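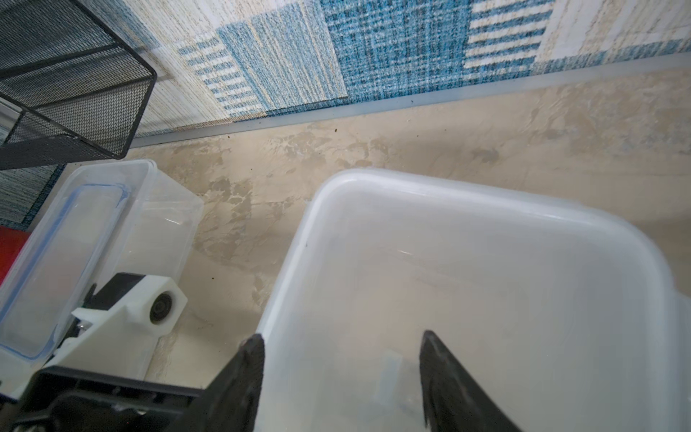
Workshop Tips: Teaching by Hand

Before you record anything, run the task twice with the arms switched off and your own hands in their place. You'll find out which container is awkward to reach and which way the lid wants to come off. Then start the remote session and keep to the same order.

Move at the speed you want back. If you dart to the bin and then hover over it, the arm will learn to dart and hover. On our Bidico controllers we set travel speed to 100 for practice runs and drop it for the last bit of the approach.

Open the fingers before you get to the rim. With clear or milky plastic, go by the wrist view for the final inch, and check it against the overhead view if the edge is hard to pick out. 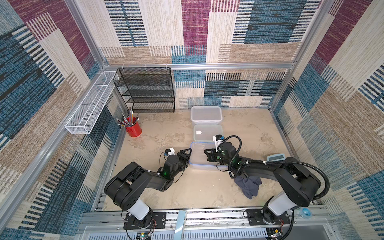 Two-arm tasks go better when one hand holds and the other works. Decide which is which and stick with it for the whole set. For food containers, line them up from back to front and bring the grippers in from opposite sides, one at each edge of the nearest box. Keep your elbows low on the Tully handles so both arms close at the same time.

Record up to 6 tries, then rest your wrists. Throw out any try where you stopped to think. Save the good ones in Skellby under the task name, and write down where each container started. Wipe the finger pads before the next set.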